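## Sorting table FAQ

**Which tray do the red-capped buttons go in?**
Red caps in red, green caps in green. Anything without a cap goes back to Poneck.
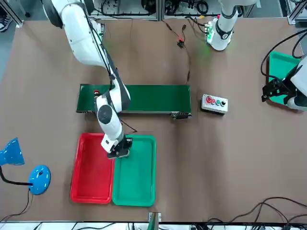 **Do the trays have to touch?**
We prefer it. A gap between them collects dropped parts. Set them long side to long side, red on the left as seen from the lamp side, and start with both empty.

**How long is the belt?**
742 mm. The older Tovano belt was shorter - don't order covers for that one.
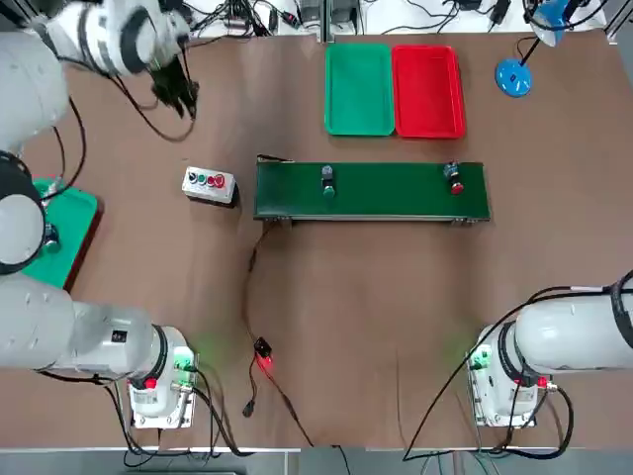 Covers come in packs of 19 and fit without tools.

**Can I move the lamp?**
Yes, but keep its cord off the belt.

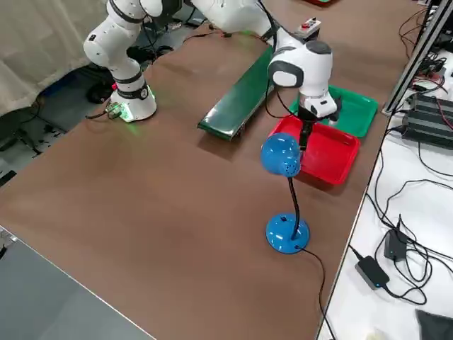
Replacement bulbs are under part 280 in the Bratex list.

**How do I clean the trays?**
Warm water and dish soap. Wipe under the raised rims too, and do the lamp while you're at it. The little round grille on the blue head gets dusty, so use a dry brush there. 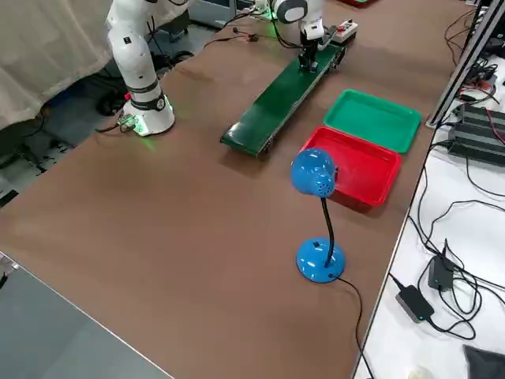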